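Minería a pequeña escala > Comercialización y permisos

¿Vender a la planta por tonelada o seguir con el molino propio?

tolva_rota
Publicado en diciembre de 2019

Buenas a todos. Somos una cooperativa de 76 socios con una labor de oro en veta, papeles casi en regla (el «casi» lleva años con nosotros y ya lo tratamos como de la familia) y un molino que muele cuando quiere. Hasta ahora sacábamos el mineral, lo molíamos nosotros, amalgamábamos en circuito cerrado con retorta y vendíamos el oro al comprador del pueblo, que tiene una balanza muy creativa.

En noviembre apareció la gente de la planta Danbridge con una oferta: nos compran el mineral en bruto, puesto en su patio, y pagan según ley. Ellos muestrean, ellos analizan, ellos pesan y ellos hacen la liquidación. Lo único que hacemos nosotros, por lo visto, es confiar. El contrato trae además un descuento por humedad, otro por «merma de manipuleo» y una recuperación garantizada que no se garantiza en ninguna cláusula que yo haya encontrado.

Mis dudas:

Si el muestreo lo hacen ellos, ¿qué puedo exigir para no enterarme de la ley de mi propio mineral por carta?

¿Es normal que el descuento por humedad sea fijo? En época seca lo nuestro llega como polvo de talco y nos quieren descontar lo mismo que si lo hubiéramos sacado del río.

Y la tercera, que es la que divide a la asamblea: las colas. Tenemos acumuladas 1037 toneladas de relave viejo y Danbridge se ofrece a llevárselas «gratis, como cortesía ambiental». Cuando una planta de cianuración me ofrece una cortesía, yo me agarro la cartera.

Agradezco respuestas de gente que haya firmado algo parecido y viva para contarlo.

veta_y_media
Miembro habitual del foro

Firmé algo parecido y vivo, aunque con menos pelo. Voy por partes.

Muestreo. La muestra se toma delante de un delegado vuestro o no se toma. Se cuartea, se seca, se pulveriza y se divide en 4 sobres: uno para la planta, uno para vosotros, uno para el laboratorio dirimente y otro de reserva. Todos sellados y firmados por ambas partes en el mismo momento, no «luego en la oficina». Si vuestra ley y la de ellos difieren más de lo pactado, se manda el sobre dirimente a un tercero y paga el que quede más lejos. Esa última frase, escrita en el contrato, mejora muchísimo la puntería de los laboratorios.

El laboratorio dirimente lo tenéis que nombrar antes de entregar el primer camión. Nosotros usábamos Statex, que tardaba lo suyo pero no era primo de nadie. El primer año quisimos ahorrarnos el delegado, porque quién va a perder un día entero mirando cómo cuartean piedra. Pues alguien tiene que perderlo. Que lleve silla y bocadillo.
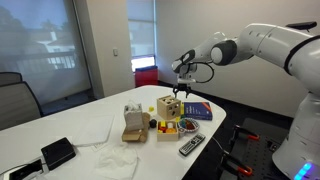 veta_y_media

Humedad. No, fijo no es normal, es cómodo. La humedad se mide por lote: se pesa una muestra recién tomada, se seca en estufa, se vuelve a pesar y la diferencia es la humedad, sin más filosofía. La muestra de humedad va en bolsa cerrada y se saca en el momento del pesaje del camión. Si la dejan al sol un rato, os sale a favor vuestro y se indignan muchísimo; si se la llevan a «conservar», os sale en contra y nadie se indigna.

La merma de manipuleo también la pagué, durante meses, hasta que pregunté en qué consistía. Me explicaron que es el mineral que se pierde al moverlo por su patio. O sea, el mineral que se queda en su patio. Pedid que la quiten. Nosotros la dejamos en la mitad y lo celebramos como una final.

Recuperación. Mirad sobre qué oro pagan. Una cosa es la ley del análisis y otra lo que dicen que recuperan. Si vuestro mineral tiene sulfuros, la cianuración directa rinde peor y ahí tendrán razón en ofreceros menos, por mucho que duela. Haced una prueba metalúrgica de botella por vuestra cuenta antes de negociar. Con ese papel sobre la mesa la conversación cambia de tono.

Y una pregunta que te devuelvo: ¿quién paga el flete? Porque no lo mencionas, y cuando el flete no se menciona lo paga la mina.

biltach_sur
Nuevo en el foro

Nosotros en Biltach vendemos a planta y bien. Pagan a los 4 días. El molino lo vendimos para chatarra y no lo echo de menos. Yo firmaría.

veta_y_media

Compañero, me alegro, pero ¿con muestra dirimente o sin ella?

biltach_sur

No sé lo que es eso.

galeria_norte
Miembro habitual del foro

Dejo lo de las colas, que nadie lo ha tocado y es lo más caro de la lista.

El relave de amalgamación casi nunca está agotado. Con mercurio y molino sencillo se queda dentro buena parte del oro fino, y justamente ese oro es el que mejor sale con cianuro. Traducido: la cortesía ambiental puede valer más que el mineral fresco. Antes de regalar nada, muestread la cancha. No vale rascar por encima con la pala: hay que barrenar en malla, hasta el fondo, y analizar por tramos, porque lo depositado en los primeros años suele ser más rico (se molía peor y se perdía más).

Ahora la parte antipática. Ese relave tiene mercurio, y al cianurarlo parte se va con la solución. Una planta seria os preguntará por ello, os pedirá análisis y os pondrá condiciones. Si no os ha preguntado nada, yo me preocuparía más por eso que por el precio. Y mirad quién figura como responsable del pasivo cuando las colas salgan de vuestra concesión, porque hay contratos en los que el oro cambia de dueño y el residuo vuelve a casa por su propio pie. Tiene que constar por escrito la transferencia, con guía de transporte de cada viaje y copia en vuestro archivo.

En nuestro caso pasamos por algo similar con Dalsgaard. Empezaron ofreciendo llevárselo gratis, les enseñamos los análisis de la cancha y acabaron pagando por tonelada más el transporte. No nos hicimos ricos, pero arreglamos el camino y la bomba de la galería baja.

Sobre molino sí o molino no: no lo vendáis todavía. Entregad unos cuantos lotes a la planta, comparad la liquidación con lo que sacabais vosotros descontando gasoil, mercurio, repuestos y jornales (los jornales también, que en las cooperativas se nos olvida que cuestan) y decidid con las cuentas delante. Un contrato de prueba, sin exclusividad. La exclusividad es lo primero que os van a pedir y lo último que hay que dar.

tolva_rota

Gracias a los dos. A los tres, vaya. El flete lo pagamos nosotros, está en la página del final, en letra de prospecto. Llevo a la asamblea lo de los sobres y lo de barrenar la cancha. Del delegado con silla ya hay varios candidatos, todos preguntando si el bocadillo lo pone la cooperativa.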